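About Hindulis

Hindulis is a small company in Toledo that tests and repairs robotic picking cells for warehouses, packers and parts suppliers. We were started by Reinaldo Amaral and Arlindo Pimentel, who had both worked in plant maintenance and had both spent too many nights resetting arms that had stopped with a part halfway out of a bin. There are 10 of us now. We have one shop, two test benches and a van.

Most of our customers call after something has gone wrong. A gripper drops parts, or an arm trips its force limit on the same corner every shift. We bring the job back to the bench, try to make the fault happen again, and write down what we find.

The Vevgate fault

People who come to us through word of mouth usually ask about Vevgate, so we keep the account on this page.

Vevgate was our own bin-picking program. We had it running on one of our benches in April, on mixed household items, and had been pleased with it. During an unattended run the arm drove a finger into the bin wall, backed off, and then did the same thing again. It did this 20 times before Arlindo came back from the loading door and hit the stop. No person was hurt. The finger was bent, a fitting on the air line had cracked, and the bin had moved far enough that every stored position was wrong.

We found two causes. The bin was held by friction and one clamp, and it had shifted a little with each contact. The program also treated a force trip as a missed pick, so it cleared the trip and tried again. That second part was our mistake. Reinaldo wrote the retry routine and he signed the report.

What we changed

A force trip now stops the arm, and a person has to walk over and clear it. We also check the bin position at the start of each run and after any contact with a wall. Our unattended runs ended that month and have not come back.

We changed what we put in the bin as well. The old test set was mostly boxes, which are easy to grip and sit well away from the walls. Today's set has shiny packets, clear plastic, cups and sunglasses, and we let things end up near the edges, where the finger has the least room.
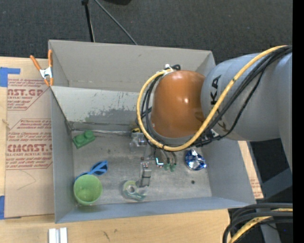
How we work with customers

A fault visit starts with the logs and a look at the cell as it stands. Please don't tidy it for us. If a cable has been tied back or a clamp has been added, we would like to see it that way, with whatever notes the operators have kept.

After that we agree on a test plan. Most jobs take 4 days on the bench, longer if we are waiting on parts. You get a written report with the cause, or a plain statement that we could not find it. The second kind goes out more often than we would like – some faults will not repeat away from the line they came from.

Drornine, our logging tool, came out of the Vevgate repair. It records each force trip along with the arm position and the last command sent. It goes with us on every visit, and customers can keep a copy.

Reporting a problem with our work

If a cell we have serviced does something you did not expect, stop it and call the shop. Leave the arm where it is if that is safe. Do not reset the controller until one of us has talked to you, as a reset can clear the trip history on older units. Either Reinaldo or Arlindo will call back the same day.

Page last reviewed 22/11/2025.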